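Publications > Collector Markets > Working Papers > Section 3

3. Reserve prices and the thin market for classic cars

3.1 Setting

Sales of older cars are split between open auctions and private deals. Open auctions publish a hammer price, while private deals often publish nothing at all. Hou and Bakker argued in an earlier paper that this gap makes price indexes too high in good years, as sellers with weak cars stay away from the block. We follow their approach but look at one house, Drerklow, which lists both the reserve and the final bid for every lot that fails to sell.

The sample covers 12 auctions. Lots offered without a reserve are kept as a separate group. We dropped motorcycles, boats and spare engines, and also any car that was withdrawn before bidding opened. Cars offered more than once appear each time they crossed the block, with a marker for the earlier attempt.

3.2 Condition grades

Drerklow grades each car from 1 to 100. The grade is set by a single inspector and is printed in the catalog. Meng and Bai regraded a subset of the cars and found that two inspectors could differ by up to 11 points on the same car, mostly over paint and interior trim. Surface wear is hard to score in a steady way. A scratch that one inspector treats as normal use is marked by another as damage. We therefore group the grades into three bands and do not use the raw score in the regressions.

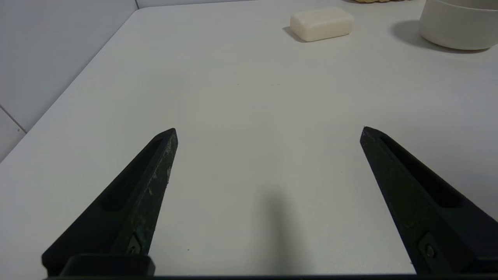
Figure 3. Gripper fingers above a white tabletop, with scuffing on the front edge of the left finger.

The bands are wide, and some information is lost. Using narrower bands changed the size of the condition effect slightly but left its sign and the ranking of the bands the same. Results for the narrower bands are in the appendix.

Provenance is coded from the catalog text. A car counts as documented if the catalog names every owner, or if it gives an unbroken run of registration papers. Guo checked the coding by hand against the printed catalogs. Where the catalog and the Litach registry disagreed on the year of build, the registry year was used.
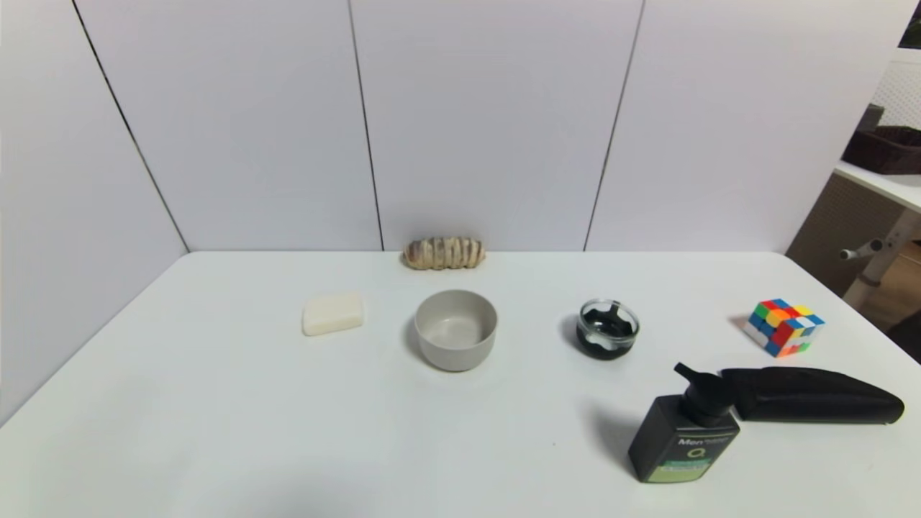
3.3 Unsold lots

A lot is unsold when the highest bid stays below the reserve. Some of these cars are sold privately within days, and the house does not report the price. We treat the highest bid as a lower bound on the seller's own value.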